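**Irkgate garment reuse service adds folding step**

14 June 2022
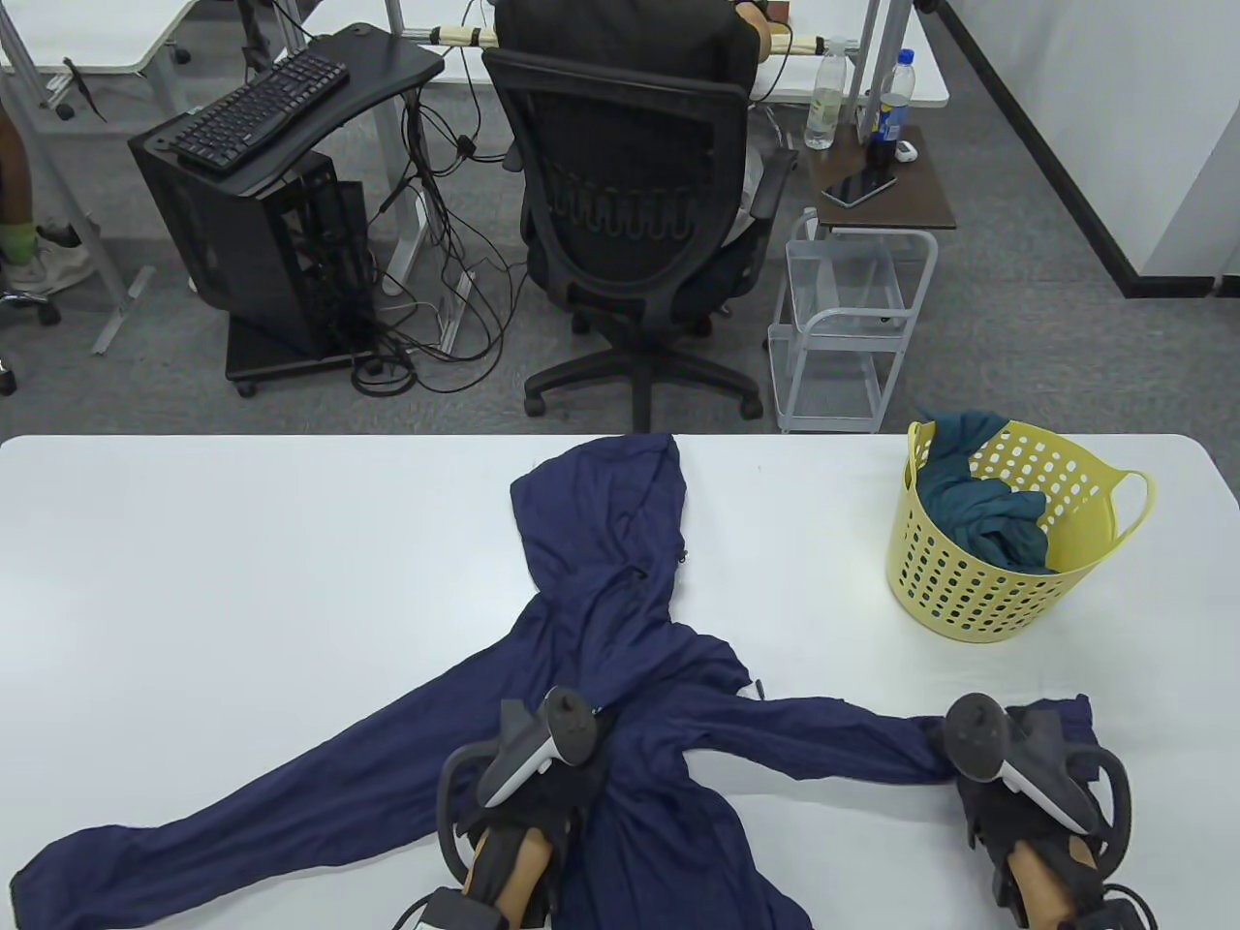 A navy hooded jacket laid out on a table, with a yellow laundry basket behind it.

Skorasska has added a flat-laying step to its garment reuse service in Irkgate. Jackets are spread on a table with the sleeves out, smoothed by hand, then folded to a single size for storage. The service has handled 267 hooded jackets from April to date. "Hoods are the slow part," said Nuanchan Thongdee, who runs the folding tables. Storage at the site is limited to 3,000 garments. A second site in Avcombe will use the same method.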